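We use cookies to improve your reading experience. Accept all | Manage preferences

Search the review Enter keyword Go

In defence of learning verse by heart

The recitation requirement at Saltby has been withdrawn, and few on the teaching staff appear to regret it. Pupils were formerly expected to commit 17 lines of verse to memory each term and to speak them aloud before the class. The practice is now described as outdated. This review takes the contrary view.

The objection most often raised is that memory work discourages understanding. Experience suggests otherwise. A reader who has carried a stanza through a wet April will have turned over its awkward words many times, and will have found out which of them bear weight. Estela Urrutia argued in her Chevalier lecture that metre is first a matter of breath, and that silent reading conceals it. We find her case persuasive, although her remarks on free verse were too brief. 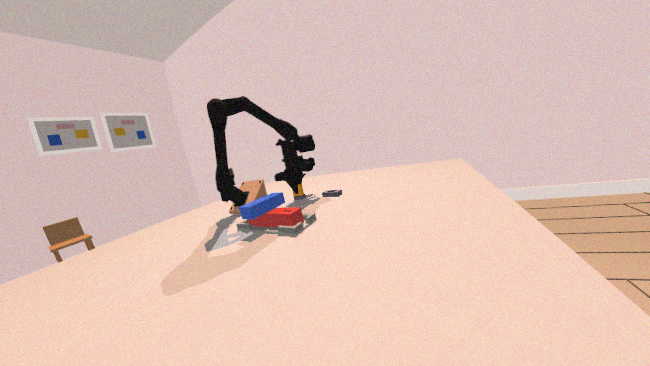 A black robotic arm over a group of coloured objects on a pale tabletop. Computer rendering.

It is also said that pupils dislike the exercise. Many do. The choice of poem is partly to blame, and the old Saltby list, with its four sea ballads and very little written for children, should certainly be revised. A comic poem with a forced rhyme is an excellent place to begin, for the ear enjoys the joke and retains it.

We therefore recommend that recitation be restored, that pupils be permitted to choose their own texts, and that no marks be awarded for performance.

Subscribe to our newsletter for new essays and reviews.

Comments (3)

Jarkero
I can still do the whole of my school poem. Could not tell you a thing about the geography.

Tokarari
No marks at all? Mine would never have bothered.

Jarkero
Mine did it for a biscuit.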